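# Our towel folding goes to robots and we are asked to teach them. What should we ask for before we agree?

**Subira Massawe**
February, member of the Workplace Changes board

Good evening to all. I work in the finishing room of a hotel laundry, Lestano, in the small building behind the main plant. We are 17 people and the most of our day is towels: shake, fold, stack. I have done it long enough that my hands do it while I think about dinner.

Last month the manager told us that the company will bring folding robots, and before this, some of us will spend part of each shift folding with hand-held grippers. They record how we fold, and the robot learns from the recordings. It is the same pay as now. He said no one will be dismissed, but he said it in the corridor and there is no paper.

My questions are these:

- Does this work make the body tired in another way than normal folding?
- Is it normal that it is paid the same?
- What happened to the folding people in other places after the robot came?
- Can I say no, and stay on the ordinary table?

Please write if you have done it yourself. I have already read many articles by people who did not.

---

**lint_trap**
Posts here sometimes

Get everything in writing. A promise in a corridor is worth zero. Ask what your job title will be in one year and ask who owns the recordings. If they can't answer, don't sign anything. I was in a packing hall when the machines came and we were told also that all would stay. Some did.

I can't help with the grippers, we never had these.

---
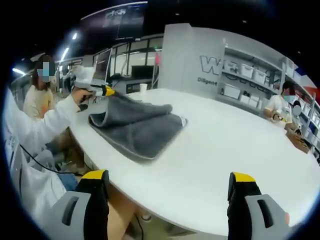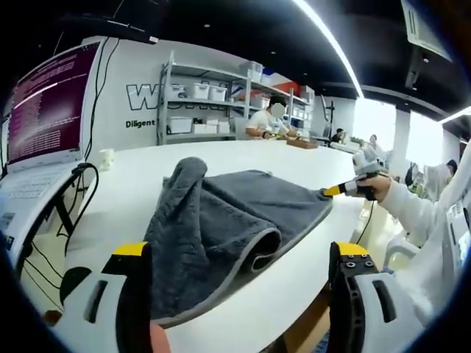

**Bakari Mohamedi**
Folding team lead, Stostano

Dear Subira, I have done this work and now I lead the people who do it, so please read me with this in mind. I am not fully neutral. English is my third language and I hope I am clear.

First, your question about the body. Yes, it is different. When you fold with bare hands, the fingers feel where the edge is and you do not need to look. With the gripper you have two hard tips, and you must look for the corner each time. A thick towel with a piped border, like the dark gray one in both photos, is not the worst, because the lighter edge is easy to see. The worst for us are thin white ones on a white table. After the first days my shoulders were fine, but my forearms and my eyes were tired. The cable also bothers you until you learn to keep it on the outside of your arm.

What helped in our room:

1. We change task every 20 minutes. Before that we did long blocks, and the folding became bad at the end.
2. The table is lowered for short people. Ask this early, because later everybody says the table cannot be moved.
3. You may throw away a bad recording without giving a reason. In the beginning people were afraid to do it, and they tried to save a fold that was already lost.

About slowness: you will be much slower than your normal speed and it feels shameful for an experienced person. My colleague with 17 years in laundry wanted to quit in the first week for this reason. The supervisor must remove your normal target for these hours. If you have a piece rate, this is the most important point in my whole answer. Ask for the hourly average of your last months to be paid while you record.

About the pay. With us it was the same at the beginning. Then we explained that the knowledge is ours: how to find the second corner under a heap, when to drop everything and shake again. A person from the street could not show this. We received a small supplement per shift. It was not a big victory, but it is in the contract now.

About what came after. The robots do the bath towels, when these arrive more or less flat. They do not do fitted sheets, and they do not do the heaps that come out twisted from the dryer. Of my old table eight people are still on folding by hand. The others moved to feeding, checking, and the recording work. Two positions were not filled again when the people left, and I think you should know this also, because "no dismissals" does not mean the same number of workers. Ask your manager about replacement of the people who leave. He may not like this question.

What I miss is the talk. At the old table we could speak all day. During a recording I need my eyes and my attention on the towel, so the conversation goes in small pieces between one fold and the next. The younger ones do not mind it so much.

Can you say no? With us, yes, and three people did. Nothing bad happened to them that I know. But the new tasks went first to those who had learned the grippers. I would try it for some weeks and keep your place at the ordinary table in writing.

If your recordings show faces, ask who can see them and for how long they are kept. We asked late.

---

**Subira Massawe**

Thank you both. Bakari, the point about the piece rate I did not think of at all, and we do have one. I have asked for a meeting together with four colleagues and I will bring the list. The manager says the table height is "to be discussed". One more thing, if you see this: do you use gloves inside the handle? My skin becomes red very easily.

**Bakari Mohamedi**

Thin cotton ones, yes, a size smaller than you think. The rubber ones slip.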